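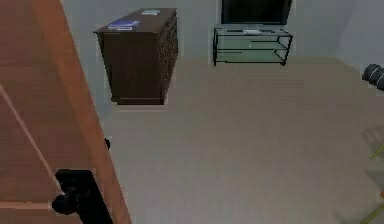 Week 3 – How new states get their first leaders

Hello again. These are my notes for the session on independence movements and the people who end up running things afterwards. I've typed them up more or less as I said them, so forgive the wandering. If you missed the lecture, read these first and then have a go at the Gebru chapter, which makes a lot more sense once you know what she's arguing with.

I started with a puzzle that has bothered me since I was a student. Why do some movements hand power to the person who led the campaign, and others to somebody you'd hardly heard of a year earlier? Think of Ghana in 1957, where Nkrumah had been at the front of things for years and simply carried on (he'd already been prime minister under the British, which people forget). Then think of how many places went through two or three leaders before the flag had faded.

The older books put nearly everything down to personality. You'll meet the word "charisma" a lot, and it comes from Max Weber, who meant something quite narrow by it. For Weber it was a kind of authority that rests on followers believing a person has exceptional gifts. It's shaky by nature – if the belief goes, the authority goes with it – so sooner or later it has to be turned into offices, rules and salaries. He called that routinisation. Horrible word, useful idea, and please do spell it properly in the essay!
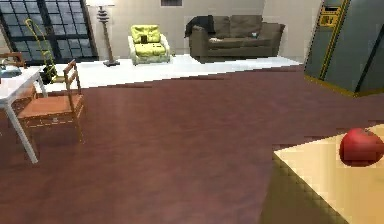 Department of Politics and Modern History, Plellmont College

After the break we looked at parties. My own view, and you're welcome to disagree, is that the party matters more than the speeches. A party with branches in small towns can collect subscriptions, settle quarrels and get people to a polling station. India's Congress had decades to build that sort of thing before 1947. A movement put together in a hurry, with one well-known face and a rented office, has a much harder time of it once the celebrations are over.

Nga Đỗ asked a very good question at this point, which was whether a strong party might be a problem in itself. Yes, I think it can be. If the party and the state become hard to tell apart, losing an election starts to look like treason, and Tanzania and Kenya are both worth reading about here for how the one-party years were defended at the time. Julius Nyerere's own writing on this is very readable, whatever you make of it. We'll come back to Nga's question when we do federal systems, so hang on to it.

A few people wanted to know about armies and we ran out of time. Short version: look at who trained the officers, who pays them, and whether they were part of the independence struggle or on the other side of it.

For next time, please read Gebru, chapter 3, and the first half of the Genenbridge reader. The essay plan is due on 04/04/2025, one side of paper, and I'd much prefer a rough plan with an argument in it to a tidy one without. Pick two countries, and make at least one of them somewhere you knew nothing about in March.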